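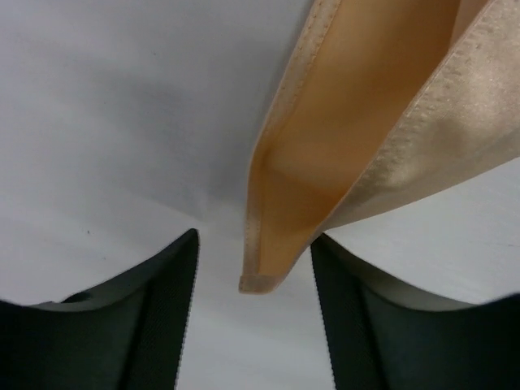 Satin scarves and squares: care and folding FAQ

What temperature should I wash at?
Wash at 30 degrees on a delicates cycle, inside a mesh bag. Spin at the lowest setting. Do not tumble dry.

Can I iron over the hem?
Yes, on the reverse, with a cool iron and a pressing cloth. Work up to the stitching and stop – pressing across it marks the face side.

How do I fold satin so that it stays put?
Lay it on a flat surface, hem side up. Bring two opposite corners together, smooth from the fold outwards, then fold again. Two folds are enough for most squares. Further folds tend to slide.

Why do the two sides look different?
Satin weave has a shiny face and a duller back. The shade also shifts with the direction of the light.

A hem stitch has come loose. Can it be repaired?
Do not pull the thread. Rustlow repairs hems up to 16 cm long. Post the item to Aurélien Tessier at the Cusness workroom. Repairs are started every Thursday.

Do you hem fabric bought elsewhere?
Yes, if it has been washed once beforehand.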